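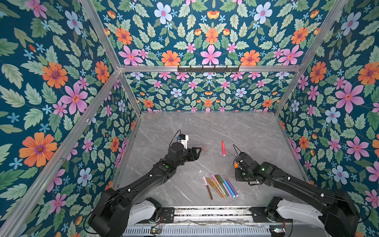 Filzstifte mit Wasserfarbe gehören flach hingelegt, schreibt Maes auf meine Anfrage, sonst sackt die Farbe nach einer Seite und die Spitze gegenüber wird blass. Na bitte! Damit ist die Sache mit dem Stehbecher erledigt, und ich bin froh drum.

Werkstattheft, 30.08.2023, Stifte für Nodarari

Heute endlich die Stifte auf der Marmorplatte. Ich hatte das seit April vor mir hergeschoben und dann macht es einen solchen Spaß! Auf dem Grau sieht man Farben ganz anders als auf dem hellen Packpapier, das wir bei Barel immer drunter hatten. Das Rot springt einen richtig an, sobald es allein liegt. Und auf dem Marmor ist ein oranger Wischer, den muss ich nachher noch mit Spiritus probieren (erst an einer Ecke testen).

Sortiert wird ab jetzt so: Spitzen alle in eine Richtung, dicke Stifte zuerst, dann die feinen. Die Kappenfarbe zählt nicht! Bei den feinen sind die Kappen grau, da geht man nach dem Schaft. Habe ich früher ständig verwechselt, vor allem das Salbeigrün mit dem Beige, wenn abends nur die kleine Lampe an ist. 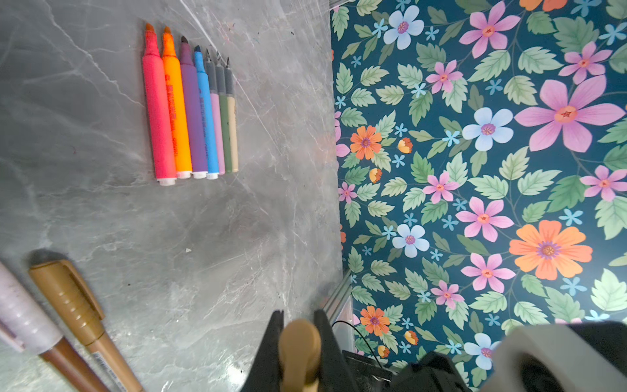 Stiftreihe auf Marmor, links Pink, rechts Beige. Der goldfarbene liegt extra.

Pink neben Orange neben Lila neben Blau -- herrlich, das könnte so schon der Umschlag vom Musterheft sein. Die blassen feinen daneben nehmen sich schön zurück, mit denen möchte ich die Adern in den Blättern ziehen. Gold und das helle Rosa kommen vorerst nicht in die Reihe, die brauchen eigene Probestreifen, auf denen ich auch Deckkraft über Dunkel notiere.

Papier für die Probestreifen: das glatte mit 200 Gramm. Pro Stift 2 Felder, einmal einfach, einmal doppelt überstrichen, dann ungefähr 5 Minuten liegen lassen, bevor man mit dem Finger drübergeht. Streifen beschriften, und zwar mit Bleistift!! Letztes Mal mit Filzer beschriftet und alles verschmiert.

Danach lange die Tapete angeschaut. Dieses tiefe Petrol, die gezackten Blätter in zwei Grüntönen, die orangen Blüten mit der dunkellila Mitte -- da ist die halbe Palette schon drin. Ein richtiges Petrol haben wir als Stift noch nicht, fragen, was es gibt.

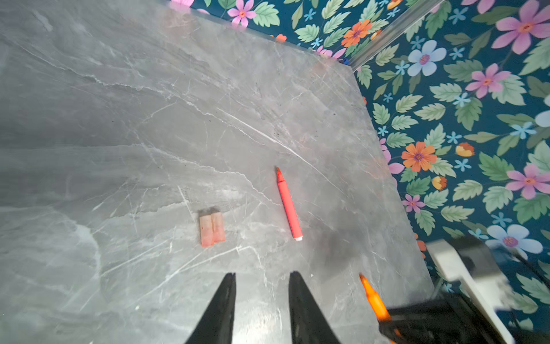 Petrol lieber nicht mischen, kam dazu von Tukell, sondern als Fläche drucken und die Blüten frei lassen, dann bleiben die Farben sauber. Gute Idee, gefällt mir sehr! Das hellblaue Sternchenmuster würde dabei wohl am meisten gewinnen.

Offen:
Wischer auf der Platte
Petrol, Druckprobe bei Tukell anfragen
Probestreifen 14 Tage ans Fenster hängen, halbe Seite abdecken
flache Schachtel suchen, Deckel muss schließen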